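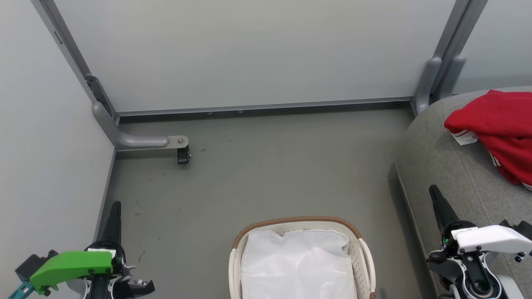 Does splitting one big room with a freestanding partition do anything at all for noise?

Posted by Irfan Goh in Home and Rental Questions

We moved to Sodthorpe in April for my wife's job and ended up with what the listing called "a flexible open-plan residence." It is a former shop. It's one room, plus a bathroom, plus a closet that I have come to think of as the east wing. Everything else happens in the one room: sleeping, cooking, my wife's calls with people eight time zones away, and my son's trombone.

The lease says no structural changes, no screws in the walls, no screws in the ceiling, and nothing glued to the floor. The landlord has underlined "nothing" by hand. So whatever I do has to stand up on its own and leave when we leave.

What I'm looking at is one of those rolling office partitions, the flat panels on legs with casters. There's a secondhand office furniture place in Zemside with a yard full of them, and they want $60 each for the metal-faced kind. The fabric-covered kind costs more and smells like somebody's 1994. My plan was to line up a few across the room so the bed is on one side and the trombone is on the other.

Before I rent a van, will this make any difference to the sound? I don't need silence. I would settle for being able to pretend I'm asleep. I've read a lot of pages about this and half of them are selling curtains.

Also, the floor is hard and bare and slightly downhill toward the street, in case that matters. A dropped grape goes to the front door.

Venla Tikkanen
Member, Zemside

Short version: it will make a small difference to voices, almost none to the trombone, and a surprisingly large difference to how annoyed you are. That last one counts for more than people admit.

Longer version. Sound goes around things. A panel that stops short of the ceiling and has a gap under it is a fence, and your noise is a bird. What a fence can do is take the edge off the direct path, the straight line between a person's mouth and your ear. High sounds (consonants, keyboard clatter, the crinkle of a chip bag at midnight) get knocked down a bit because they travel more or less straight. Low sounds bend around the panel and come in as if they'd been invited.

Then there's the rest of the room. You say hard bare floor, and I'll bet you the walls are plaster and the front is mostly glass. Every one of those surfaces throws the sound back over your fence. In a room like that, most of what you hear in bed is reflection anyway. Metal-faced panels are one more hard surface, so you'd be paying $60 apiece to add to the problem in a tidy way.

What I'd do, in the order I'd spend the money:

Rugs first. The thickest you can stand, with a felt pad underneath, on the trombone side. Rugs aren't glued so your landlord can put his pen away.

Then something soft hanging on the hard panels. I have two metal partitions in my sewing room and I hung moving blankets over both sides with spring clamps. They look like a truck accident. They also took the ring out of the room the same afternoon.

Then fill the bottom gap. Rolled-up towels will do it, the old thick ones, laid along the floor under the rail. Wash them now and then or they turn into a lint museum.
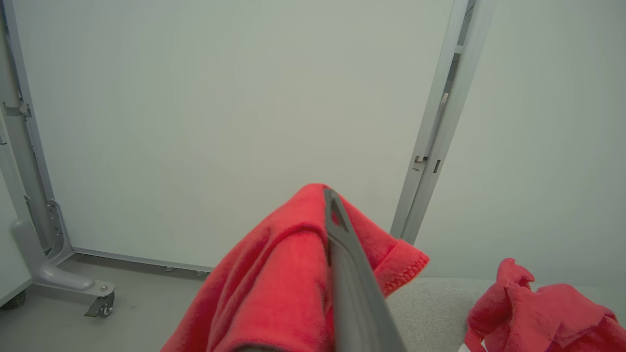

Microfiber is fine for this as long as you roll it tight and tie it in a few places. Cotton bath towels are heavier and stay where you put them, and I'd choose those if you have a stack waiting to be demoted. Either one is cheaper than the rubber strips they sell for doors, and you can kick it out of the way when you need to roll the panel.

Last, bookcases. If you can put a full bookcase against the panel on one side, you've added real weight, and weight is the thing that stops sound. A full one with a closed back is worth more than anything else on this list. An empty one is just a rack for echoes.

On the sloping floor: lock the casters. If the casters don't lock, get the little rubber cups that go under furniture. I say this as someone who once followed a clothing rack across a garage.

The trombone needs a practice mute. They're not cheap, but a secondhand one can be had for less than your first panel, and it will do more than every panel in Zemside put together.

Arvo Pitkänen
Member

Don't bother. I did it. Total waste. Bought four, sold four, lost 50 bucks and a fingernail. Tell the kid to take up chess.

Aleksi Nurmi
Longtime member, Sodthorpe

Arvo isn't wrong about chess, but I'd like to stick up for the partition, because I've lived behind one for longer than I planned to. I rent half of a former feed store, which is Sodthorpe for "loft."

Venla's explanation of the sound part matches what I found. I'd add some things about the panels themselves, having bought the wrong ones first.

Ask what's inside. The metal-faced kind can be stuffed with mineral wool or with cardboard honeycomb or with nothing, and from the outside they all look like the side of a filing cabinet. Knock on it. If it goes "thup" it has something in it. If it goes "bong" put it back. The man at the yard will tell you they are all acoustic. He told me that about a whiteboard.

Check that they connect. Mine were made by an outfit called Plokis that I've never managed to find again, and they have a post at each end that is supposed to hook to the next panel. Two of mine hook. The third was evidently made on a different morning. Any vertical gap between panels undoes a good part of the work, so if yours don't meet, clip a strip of blanket over the seam. Overlapping them by a foot like shingles also works, at the cost of a foot.

Look at the feet before you hand over money. The kind with outward-curving legs is much more stable than the kind with flat bars, and it will also break your toe in the dark. I put reflective tape on mine. My guests think it's a design choice and I've let them.

Where you put the panel matters more than people expect. Halfway between the noise and your ear is the worst spot. Move it close to one or the other. I have mine practically touching the head of the bed, and it beats the same panel in the middle of the room by a long way. If your wife is the one on calls, put one right behind her screen, so her voice runs into it before it gets going. With a blanket on it, per Venla.

Don't build a full wall of them, by the way, until you've thought about air. I closed off my sleeping end completely in the first winter and it was quiet and also like sleeping in a lunchbox. Leave a way for heat to get in, and keep the panels well clear of the heater and whatever door you'd want to run out of. The inspector here does come around, and she does not care about your son's embouchure.

Total spent at my place, including two rugs from an estate sale and the blankets: $200. For that I got a room where I can still hear everything, but as if it were happening to someone else. I sleep fine.

Last suggestion, get a fan. A plain box fan on low, on your side, aimed at nothing. It covers up the leftover voices better than any product, and when it's on you stop listening for things. It does nothing for brass.

Comments on this reply

Irfan Goh: Thank you, this is what I needed. I went and knocked. Nearly everything in the yard goes "bong." There were a few thups at the back behind the water coolers and I've put money down on those. The owner asked me what I was doing and I said I was a musician's father, and he was very kind after that.

Yatziri Orozco: Seconding the bookcase. We used my grandmother's Kubíček encyclopedias, which are all in Czech and have not been opened since she died, and they are the best soundproofing in the house. Put the heavy volumes at the bottom if your floor slopes.

Venla Tikkanen: Irfan, did you ask about the casters?

Irfan Goh: Two lock. The rest have opinions.

Arvo Pitkänen: If anybody wants a set of clamps I still have those. Pickup only, after 6 p.m.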